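Fallthorpe Ad Recall Set

README, second release

What this is

A table of 1,161 short written answers from people who were asked what they remembered of an advertisement the day after seeing it. The adverts were television and online video spots for household goods, groceries, a bank and two holiday firms. Each row is one person and one advert.

We put it together at Fallthorpe after getting tired of agency case studies that say a campaign "cut through" and then give no answers you can read. Here are the answers. Read them before you quote any number that comes out of them, ours included.

What it is good for, and what we doubt

It is fine for looking at how people talk about adverts in their own words. They remember dogs, songs and annoying voices. They are much worse at brand names, and a fair share of them name a rival.

We don't think it tells you whether an advert sold anything. There is no sales data in here and we have turned down offers to add some, as the figures came with no word on how they were worked out. If you see a chart that starts from our recall scores and ends with a pound sign, ask to see the middle.

Files

answers.csv – one row per answer
adverts.csv – one row per advert, with length, product type and month of first showing
codes.txt – the coding rules
changes.txt – what moved between releases

Columns in answers.csv

person_id: a random string. It is not kept the same between releases, so don't join on it.
advert_id: matches adverts.csv.
answer: what they typed, spelling left alone. Names of private people are replaced with [name].
brand_named: yes, no or wrong. "Wrong" means a rival or a made-up name. "The supermarket one" counts as no.
liked: 1 to 5. Treat this one with care. Most people pick 4 when they want to get to the end of a form.
coder: initials of whoever coded the row.

How the answers were gathered

People were found through Drirkel, a paid survey panel. They watched one advert in a ten-minute block of ordinary programming and were sent a form the next day. Drirkel describes its panel as "nationally balanced". We asked what that meant and got a brochure. The ages lean older than we wanted and there are very few answers from people who rent, so please don't write "the public thinks" on the strength of this.

Anyone who took under 10 seconds over the form was dropped. That line was picked by eye. Amerley Zakaria tried other cut-offs and the brand_named split barely moved, but liked went up and down quite a bit, which is one more reason not to lean on it.

Coding

Edem Ametepe and Nhyira Sarpong coded everything by hand. A batch of 300 rows was coded by both without seeing each other's work. Where they differed it was nearly always over half-remembered names, such as a bank called "Flo-something" for Flollance. The rule now is that the first half of a name is enough if no other brand in the set shares it. Braulio Ibarra thinks this is too generous and he may be right. Filter on the half_name flag if you agree with him.

We also tried an automatic coding tool that a supplier was keen for us to use. It marked "I think it was Akpalu but I could be wrong" as wrong. We did not carry on with it.

Known problems
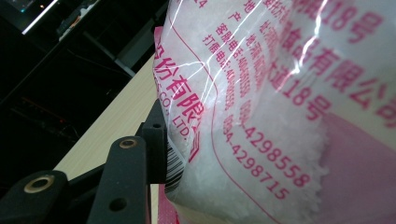
Three adverts were shown in June during a week of heavy football coverage and have oddly low recall. We can't separate the advert from the football. They are flagged in adverts.csv as june_block.

The last 100 rows were collected with a reworded question ("What do you remember?" became "What stood out?"). The answers are longer and more polite. Drirkel changed the wording without asking us, and we only spotted it when Nhyira Zakaria read the forms back. Leave these rows out of any comparison over time.

Some answers look copied from the brand's own website. The obvious ones were removed and there will be others.

The adverts themselves are not included. We don't own them, so please don't write in asking for the video files.

Using it

Free to use for research and teaching. Agencies may use it too, as long as they say how many rows they looked at and which ones they left out. A percentage with no base under it is not a finding.

Corrections are welcome, with a row number. General remarks that recall "doesn't work" are fair but we have heard them – we half agree.

Last changed 17/05/2023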